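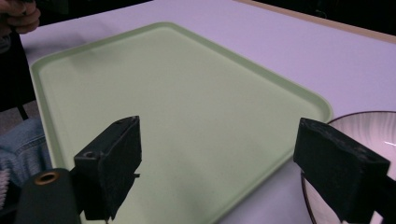
Light green plastic tray on a white tabletop.

The Joltano consolidation vote was a local referendum on folding the town of Joltano into neighboring Storkamville. Held on a Friday in January. Passed, 1,738 in favor, a margin of 348. It ended Joltano's own town council and moved its police, water and zoning to the Storkamville city council.

Background

Joltano and Storkamville had shared a water plant for decades, and a school district before that. Earlier merger talks went nowhere, mostly over debt. Storkamville owed money on a sewer line that Joltano residents did not use and did not want to pay for. Talks started again under Mayor Annelies Pichler of Joltano, after the town failed to fill two council seats and ran its budget on short extensions. Her Storkamville counterpart, Elfriede Haslinger, had campaigned against a merger but changed position once the sewer debt was refinanced.

The terms were set out in a paper usually called the Moser plan, after the street where the negotiators met. Main points: one council of nine seats, three of them reserved for Joltano for the first two terms. Separate tax rates for four years. Joltano town hall to stay open as a branch office. Street names unchanged execpt where duplicated.

Campaign

The Yes side was led by Pichler and had the backing of most of the Storkamville council. The No side had no formal head but was closely tied to council member Verena Prantl, who voted against the Moser plan at every stage. Her main objection was the reserved seats. Two terms too short, she argued, and after that Joltano would be outvoted on everything.

Largest public hearing was at the Bornier school gym, with roughly 200 people there. It ran past 11 p.m. Most questions were about police response times and
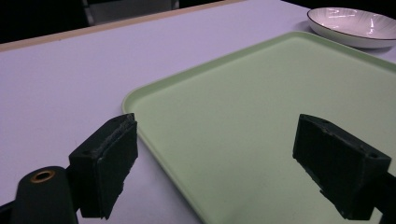 the tax rates, which the plan froze but did not cap afterward. Haslinger promised a cap in a later ordinance. Not in writing at the time, and this became a No talking point in the last week.

Both sides mailed flyers. One No flyer gave the wrong polling hours and had to be reprinted. The election office said it found no intent to mislead and took no action.

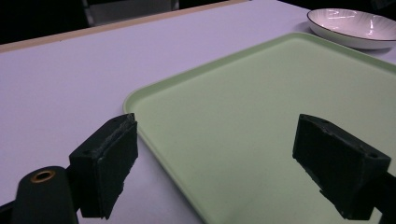 Veronika Steiner wrote in a letter to both councils that the ballot question itself was the problem, as it asked voters to approve "the plan as published" when three versions had been published. She wanted the vote put off until spring. The councils declined, and the final version was posted at the polls instead.

Vote and dispute

Polls closed at 8 p.m. The measure needed a majority in each town seperately, plus overall, and cleared all three. Joltano was close. Storkamville not close.

The No side challenged 31 ballots, all from voters with addresses on the town line. Election judge Yulan Cai let most of them stand. Even with every one thrown out the result in either town would not have changed, and an appeal was dropped.

Aftermath

The merged council kept the Storkamville name. Pichler took one of the reserved seats, Prantl won another. Haslinger stayed on as mayor and the tax cap ordinance passed in the council's first session, with Prantl as co-sponsor. Water billing was combined first, police second. Zoning took longest. Joltano's code allowed backyard workshops and Storkamville's did not, and existing ones were let stay under a permit.

A motion to make the reserved seats permanent has come up twice. Failed both times, once on a tie.
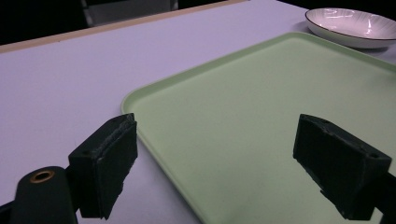 Tabletop with light tan edging, part of a gray chair back behind it.

See also: Moser plan; Storkamville city council; Joltano town council (former)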